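Shared Desks and Meeting Tables: Questions We Get
Hatwood building, Nilel office services
Updated Aug 18, 2018

Most advice on office tidiness is written by people with storage to sell. We've tried a fair amount of it on the shared floor and kept very little. These are the questions that keep coming in.

Do I have to clear my desk every night?
If it's a shared desk, yes. If it's assigned to you, we don't care much, as long as food goes home or in the trash. The "clean desk, clear mind" posters came with the lease and we have yet to meet anyone they worked on.

Can I leave a bag on a chair to hold my place?
You can leave it there while you get coffee. A bag isn't a reservation, though, and people who need a seat are allowed to move it to the floor.

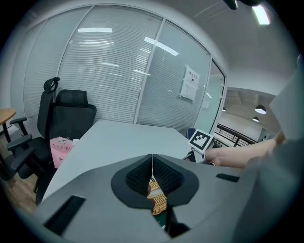
How do I book a desk by the glass wall?
Use the Nulell calendar, same as for any other desk. Bookings open at 8 a.m. and drop off if you haven't shown up by 10. Asking at the front desk won't get you one sooner.

The chair I like has been moved. Can I get it back?
Chairs drift. Adjust the one you've got before you write to us. We paid 431 dollars for a chair that was supposed to end back complaints, and the complaints went on at the same rate.

Are desk organizers worth buying?
Mostly we doubt it. The Rodrigues catalog that comes every April runs to 300 pages, and a good share of it is boxes for things you could throw out.

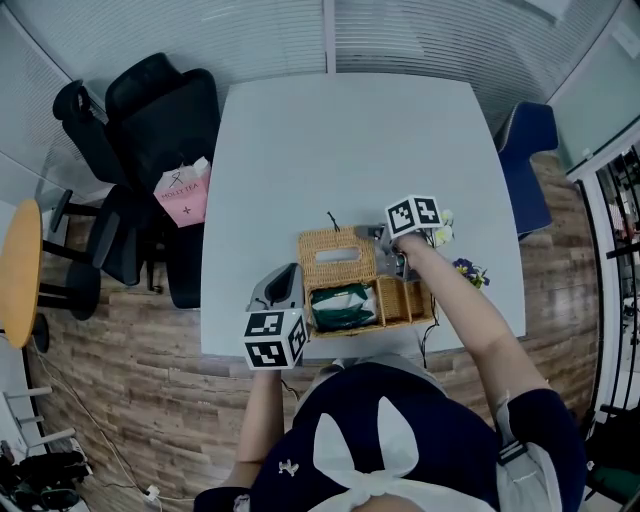

Snacks and tea are the one case where we'll give in and allow a box on the table. Loose packages end up under laptops and get crushed. Even so, be suspicious of dividers. A wicker box with a hinged lid looks good on a big pale table, but once you've put a crumpled green and white package in the wide section, you can still have two narrow compartments with nothing to show but the weave. Measure what you plan to keep before you pay for the extra walls.

Does a lid help?
It hides the mess, so people stop sorting it. We'd leave it open during the day and close it at night for dust.

Who pays for a box if my team wants one?
Your team does. We turned down a request for 576 dollars' worth of matching baskets and would do it again.

What happens to things left behind?
They go on the shelf by the copier for two weeks. Food goes out the same evening, sealed or not.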